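The price of a loaf is printed on the shelf in most shops in Kokmont, and the weight is printed somewhere else, if it is printed at all. This association has argued for several years that the two figures belong side by side. The town council's decision to review its market trading rules in August is a fair occasion to make the argument again.

Bread is bought quickly. A customer on the way home at six o'clock does not carry a scale, and should not be expected to. The customer relies on habit: the loaf looks like last month's loaf, it costs what last month's loaf cost, and it goes into the bag. When a bakery reduces the dough by a small amount and leaves the price alone, very few buyers will notice. No law has been broken. Something has still been taken from the buyer, and it has been taken without a word.

Our members weighed the standard white loaf sold at two bakeries on Meireles Street last spring. The first came to 505 grams. The second came to 453 grams and was sold at the same price under the same name. We do not accuse the second bakery of anything. Its owner pays more for rent and bakes in smaller batches, and there are customers who prefer its crust. The difference ought to be known to the person paying, however, and at present it is known only to the person baking.

## The case made against us

The bakers' objections deserve a proper answer. The most common is that bread is a living product and that no two loaves leave the oven at the same weight. This is true. It is also true of cheese, fish and apples, all of which are sold by weight across the same market without much trouble. A stated minimum, checked from time to time, would be enough. Bakers who shape by hand already weigh their dough before it is shaped, and most could write the figure on a card tomorrow morning.

A second objection concerns cost. Afonso Cordeiro, who runs the Cirkar bakery and has spoken for the trade at public meetings, has said that labels, scales and inspections fall hardest on small shops. We take the point seriously. A supermarket prints labels by the thousand and hardly feels it, while a family bakery must stop work to do the same. For this reason our proposal asks for a handwritten card at the counter and nothing more. It does not require new packaging, and it leaves alone anything sold singly for eating on the spot.

There is a third objection, made more quietly, which is that customers do not care. Some do not. Many people choose bread by its smell or its color, and they are entitled to do so. Households that count every purchase are in a different position, and they are the ones least likely to write to the council.

## What Nurkedberg did

Nurkedberg adopted a rule of this kind for its covered market and kept it simple. Each stall shows the price and the minimum weight on one card, in figures large enough to read from the customer's side. Traders were given a season to comply – a sensible allowance – and the market office answered questions in person. Almost all the stallholders we spoke to said that the cards had become part of setting up in the morning. One disliked them and told us so at length.

The rule has its gaps. Sweet breads and buns are treated differently from plain loaves, and the line between them is not always clear. A glazed round bun and a long browned loaf may be made from much the same dough, yet under the Nurkedberg wording they may fall into separate classes. Kokmont should write its own definitions with more care. 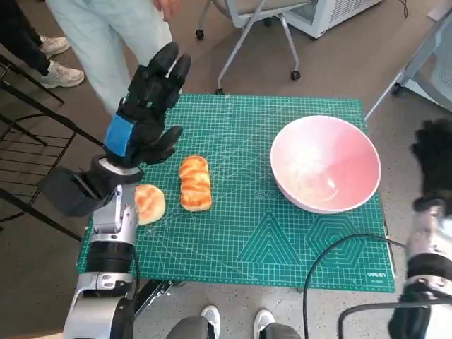 ## Our request to the council

We ask that the review include a requirement to display minimum weight beside price for all bread sold by the loaf, that the definition of a loaf be settled after discussion with the bakers, and that the market office hold at least one open session before the wording is fixed. Written comments from residents should be accepted on paper as well as by email.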